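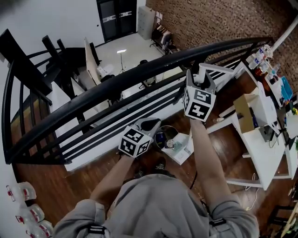

stairgoat
Got a quote from Diekmann to repaint our curved handrail. 900 just for the rail?? Upstairs landing only. Is that nuts

mapleknob
Curves take forever to sand. Sounds fair to me

oldprimer
Nope. I did mine for 84 in paint and sandpaper – took a weekend. Skip the gloss, shows every fingerprint

mapleknob
and how long did it last tho

oldprimer
Since October, no chips. Scuff it first, thin coats, dont rush teh second one

stairgoat
ok getting one more quote then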